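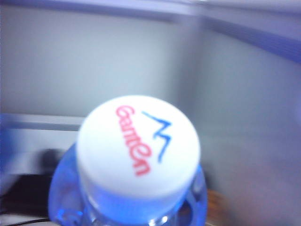

The bottle week in our robot club

I did not write in this blog since July, and two people asked me if I am still in the club. Yes, I am still in the club. I only had no time, because the first weeks of the semester were full of lab reports and I also moved to a different room. Now it is 18 October 2022 and I want to write down what we did with the bottles before I forget the details.

Our team in the club is called Zokbridge. We are six students, and I am the one who takes care of the recordings and the notebook. The arm we use has the name Royer. I don't know who gave it this name, it was already written on the base with a marker when I joined. It is not a strong arm, but for a student competition it is good enough, and the gripper closes very evenly if the screws are tight.

The task for this season

The competition is called Weltora. This year there is a table task with everyday things, and one part of it is a water bottle. The arm must find the bottle, take it by the neck, lift it and put it down inside a marked circle. You get extra points if the bottle stands with the printing on the cap turned to the judge. In the beginning I thought this extra rule was a little silly. After one evening of practice I thought it was a difficult rule, and now I like it the most of all the rules.

We train with a blue bottle with a white cap. The cap has the word "Ganten" in red and a small blue drawing next to it that looks like mountains. For us this is a lucky choice. A cap without any printing looks the same from every side, so the program cannot know how the bottle is turned. With the red letters it has something to hold on to. When the wrist camera comes over the bottle, the word is often slanted, and from the slant we calculate how much the wrist must rotate.

What was hard

The blue plastic was harder than the cap. It lets the light through, so the neck shines and has white spots on it, and our first program thought that some of these spots were the edge of the cap. Then the gripper went too far to the front and pushed the bottle over. I wrote "pushed over" in the notebook so many times that I started to write only "p.o."

The second problem was the blur. Our camera is small and it has a fixed focus. Near the cap the picture gets soft, and if the arm is still moving it gets softer. We tried to sharpen the pictures with software, but this made the letters look broken. In the end we let the arm wait a short moment before it takes a picture. It is a very simple solution and I was a little ashamed that we needed two evenings for it.

Then there was the white color. The cap is white, and the walls we put around the work place are pale gray. For a person it is easy to see the difference. For our program it was not easy at all. I changed the search so that it looks for the red first, and only after this it looks for the round shape around the red. Since this change I am much more calm when I press the start button.

The numbers

We recorded 300 tries in total. From these I used the first 100 only to set the values for the red color and for the angle, and I did not touch them again for testing. Our mentor was strict with this rule and I think it was right to be strict. In the last practice we made 20 tries in a row with the final program. The arm dropped the bottle in none of them, but in a few the cap was turned too much to the side, and we would not get the extra points there.

I put all the tries in Bineo, the small program our club uses for notes and recordings. If you are a new member and you read this, please write the name of the object in every entry. Last year somebody wrote only "test" everywhere, and it is impossible to find anything now.

Next steps

Next week we want to try with a different lamp, because in the competition hall the light will come from another direction. I also want to try a bottle that is only half full – the weight is different and maybe the gripper will let it swing. My teammates want to start with the second object already, a sponge. I would like to stay a little longer with the bottle, but we voted and I lost, so on the next club evening I will bring a sponge.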